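How I Finally Got My Tiny Desk Drawer of Cables Under Control

Posted 2025-03-18

I have 14 chargers. I know this because last December I dumped the whole drawer out on the bed looking for the one that fits my toothbrush, and it took me most of an evening to put everything back. So I did a proper sort, and it has held up well enough that I figured I'd write down how I did it.

What you need

A roll of hook-and-loop tape (mine is the Temden kind you cut yourself, 60 inches to a roll), some masking tape, a marker, a few zip bags and a shallow tray or two. I had a pair of Stimine drawer trays left over from the kitchen. Shoebox lids work fine too, and I used those for the first month!

Step 1: Dump it all out

Everything, including the stuff in the kitchen drawer and the bag in the closet you forgot about. If you sort one drawer at a time you end up keeping three of the same thing in three rooms. Ask me how I know.

Step 2: Match before you toss

Go around the house with the pile and plug each charger into the thing it belongs to. If it fits and it charges, write the name of the thing on a bit of masking tape and fold it over the cord near the plug, like a little flag. Put the flag at the wall end. I put mine at the other end the first time and had to crawl behind the couch to read them.

Anything that doesn't match goes in a bag marked MYSTERY. Leave it in the closet for a few months. When I opened mine I wanted exactly one thing out of it (the cord for an old Sumurura lamp, which I'd missed terribly) and took the rest to electronics recycling.

Step 3: Wrap loosely

Please don't wind cords tight around the brick. It bends them hard right where they join, and that's where all of mine have split. Make a loop a bit bigger than your hand, let the cord fall the way it wants to, and close it with a strip of tape. I cut my strips 8 inches long. That's too long for earbuds and just right for laptop cords, and I got tired of cutting two sizes.

Step 4: Clear a work spot and keep it clear

Do the labeling at a table, with the long cords running off to one side so you aren't leaning on them. Doing it on the bed is how I lost the marker cap in the blankets.

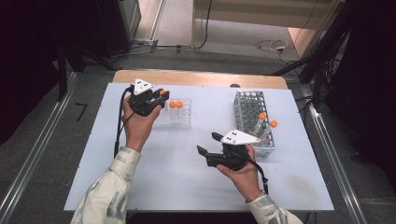
Duggan wrote in to say that masking tape flags go gummy after a summer or so, and that bread bag tags snapped over the cord last much longer. I tried it on the thicker ones and it's a good tip, though the tags slide right off anything skinny.

Step 5: Put it back by how often you use it

Daily cords go in the front tray, travel stuff in the middle, and the camera and printer things in a zip bag at the back. I leave one spot open for whatever comes home next.

The toothbrush charger was in my suitcase, by the way.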